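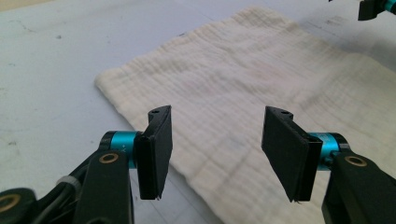 Tamsin Mudgway wrote to us that she had read the February edition of this section twice and still wasn't sure which hand was supposed to start. Fair enough, and thank you, Tamsin. The answer is whichever hand you like, as long as it is the same hand every time you record that task, and you will find it spelled out in step 4 below, along with quite a few other things that had only been living in our heads.

Section 2: Showing a Two-Handed Task with Cloth or Cushions

You should already have both Zisudholm grippers charted in the software and the left and right units assigned. If you haven't, go back to Section 1 and do that first. It takes a few minutes and you only have to do it when a unit has been swapped or repaired.

Soft things are a lovely place to begin and also a slightly maddening one. A block stays where you put it. A cloth slides, bunches, sags in the middle and comes back up off the table in a shape you didn't plan on, and the robot is going to learn from all of that, the graceful parts and the fumbles alike. So please take your time with the set-up, and don't worry if your first handful of recordings go in the trash. Ours did.

Before you start

Clear the work surface of anything that isn't part of the task. Pens are the usual culprits, and coffee cups, and the little bag the spare screws came in.

Lay the item out flat or in whatever starting shape your task sheet calls for. If the sheet says "rumpled," then rumple it, and rumple it a bit differently for each take.

Check that the cables from both grippers can follow your hands to the far side of the item and back. Hold the grippers out at full reach and have a look at where the slack goes. A cable that tugs will change how you move, and you may not even notice you are doing it until you play the recording back and wonder why your left hand looks so shy.

CAUTION: Keep your own fingertips on the handle and the outside of the body. The links fold toward each other as the jaws close, and the space between them gets small in a hurry. Tie back long hair and take off bracelets.

Recording a lift

1. Pick up both grippers and hold them over the work surface with the jaws open. Wait for the tone.

2. Let your shoulders drop. We mean this one quite seriously. People hunch when the recording light comes on, and a hunched lift has a little hitch at the start of it that shows up in every robot motion afterward.

3. Bring both grippers in toward the ends of the item at an easy pace. The speed you would use to set a full bowl of soup on the table is just right.

4. Close one gripper, and then the other. Choose which hand goes first before your first take and stay with it for the whole set. Write it on the task sheet, too, so that whoever takes the next shift does the same.

5. Pause for a slow breath with both grippers closed. The software uses the pause to mark the end of the reach and the start of the lift.

6. Carry out the move on your task sheet.

7. Set the item down, open both grippers, and draw your hands straight back toward yourself before you relax.

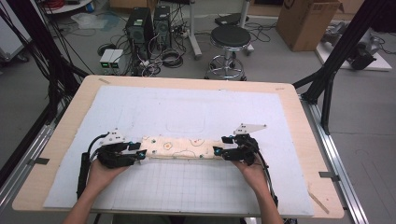
Figure 2-1. Gripping a long cushion at both ends.

NOTE: With a cushion or anything else that has some stuffing in it, squeeze until the filling pushes back and then stop. Squeezing harder doesn't make a better recording, and your hands will be worn out by lunchtime. With thin cloth you will need to close the jaws all the way, and it is well worth reading the next part before you try.

NOTE: If you drop the item halfway through, carry on. Pick it back up the way you naturally would, finish the move, and mark the take as "recovered" in the list. Those takes are some of the most useful ones in the whole set — a robot that has only ever seen tidy lifts has no idea what to do about an untidy one. What we don't want is a take where you dropped it, laughed, turned to somebody and talked, and then finished. Please do throw those out, however funny they were.

How many takes you record is up to your project. The Ultport storage pack holds up to 62 takes of this length before it asks you to copy them off. We like to stop well before that and stretch.

Closing on thin cloth

A single layer of cloth lying flat gives the jaws almost nothing to get hold of, and the temptation is to push down hard and scrape. Please don't. It wears the pads, it drags the cloth out of its starting place, and the robot will faithfully learn to scrape as well. The way that works best for us is to come in low, with the jaws open a little and the tips just resting on the cloth, and to let them gather a small fold as they close. You will feel the fold come up between the pads. If you don't feel it, open up and try again an inch or so over.

Before each set, do the fingertip check:

1. Hold the gripper where you can see the tips and close it gently with nothing in between.

2. Look at the seam. The pads should come together side by side at the same height.

3. Open and close a few more times, slowly, and listen. A soft click at the end is normal. A gritty sound means there is lint in the joint, and you should clean it before you go any further.

4. Pull away any threads or fuzz caught at the bottom of the pads with tweezers. Gauzy cloth sheds a good deal more than you would expect, and the fuzz likes to work its way down into the seam where it is hard to spot.

5. If one pad sits higher than the other, loosen the hex screw on that pad, nudge the pad level, and tighten again. A quarter turn past snug is plenty.

CAUTION: Unplug the gripper before you put any tool near it. Never loosen a screw while the unit is powered, even for a moment, even if you have done it a hundred times on your own bench at home.

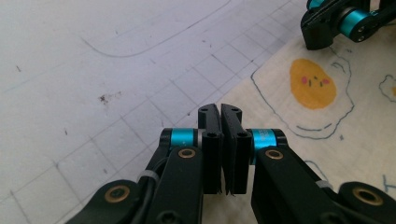
Zisudholm Paired Gripper Guide | Revised June 10, 2019 | Page 44

Replacement pads are sold in pairs under part number 3842. Change both at once, and run the fingertip check again afterward. If you put one new pad in beside an old one, they will meet unevenly, and you will spend an afternoon adjusting screws and being cross.

Printed cloth or plain?

Either will do. Printed cloth is friendlier to work with in one respect, and that is when you come to review your takes: the pattern lets you see at a glance how far the cloth has slid or turned. With plain cloth you are left peering at wrinkles. If the robot will have to handle both, record both, and mix them through the set instead of doing all of one and then all of the other. Turn the cloth around now and then, and flip it over, so the print doesn't always end up in the same corner.

The same goes for marks on the work surface. If there are grid lines, they are handy for putting the cloth back in the same general area, but there is no need to line it up square. A cloth that lands a bit crooked each time is exactly what you want.

Working with one hand waiting

Plenty of tasks keep one hand busy while the other has nothing to do. Straightening a corner is like this, and so is smoothing. Your waiting hand is still being recorded, so give it a home:

1. Keep the waiting gripper just above the work surface, off to its own side.

2. Keep it out of the path of the busy hand. If the two bump, stop the take and start again.

3. Don't rest it on the cloth unless the task sheet asks you to hold the cloth down. Resting and holding look the same in the data.

4. When the waiting hand's turn comes, move it in smoothly. A sudden jump after a long stillness is hard on the playback motors.
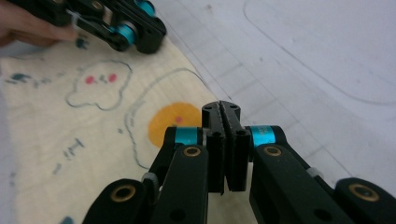 Flynn Hinds asks whether it matters if your hands shake a little when you hold the grippers up for so long. A small tremble is fine, Flynn, and the software smooths out most of it. A big one usually means you are due for a rest. We lowered our own table after a week of sore elbows and everybody's recordings got steadier, so that would be the first thing to try.

Reviewing your takes

Play each take back at normal speed first, all the way through, with your hands off the keys. Then go back and check these:

- The pause after both grippers close is there and is long enough to be picked up.
- The starting hand is the one written on the sheet.
- The item is in view from beginning to end, or as near as the task allows.
- The take ends with both hands drawn back.

Give each keeper a name with the task, your initials, and the take number. If you would sooner not have your initials on the files, type Anon in the name box and the software will fill in the rest.

CAUTION: Never play a new recording on the robot with a person inside the marked area. Run it first at the slowest setting with one hand on the stop button, and stay put until the arms have come back to rest. Motions that felt gentle in your hands can look surprisingly brisk on the arms.

If the cloth slips out on playback

Check the pads for lint, then check that the cloth on the table is the same weight as the one you recorded with. If both are fine, look at your takes again and see how long you held the fold before lifting. Nine times out of ten the lift started too early. Record a fresh set with a longer pause, add it to the old one, and retrain overnight. Instructions for retraining are in Section 3, and the short version is printed inside the lid of the Whitelaw case.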